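Caring for an Upright Piano Through the Seasons

June 26, 2023 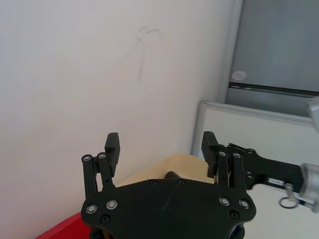
The wooden parts of a piano respond to the air around them, and the soundboard responds most of all. In a damp summer it swells and presses upward against the bridges, raising the tension of the strings. In a heated house in December it shrinks again, and the pitch falls. An instrument tuned in one season will therefore sound different in the next, even if no one has played it.

My own upright, a Breathnach, has lived in Stesville for nearly 30 years. It is tuned 2 times a year by Anqi Han, who prefers to wait until the heating has been running for several weeks before making the winter visit. I have followed her advice on this point and have found that the tuning holds considerably longer.

Placement also deserves attention. A piano should stand away from radiators, fireplaces and direct sunlight. An inside wall is generally preferable to an outside one, although many newer homes are insulated well enough that the difference is small. Owners should keep a simple humidity gauge in the same room and read it at the same hour each day.

Keys may be wiped with a soft cloth, slightly damp, followed at once by a dry one. Household sprays should not be used. The strings and tuning pins are best left alone — oil from the fingers encourages rust.

A later post will consider the pedals, including a persistent squeak in the left one that I have not yet been able to trace.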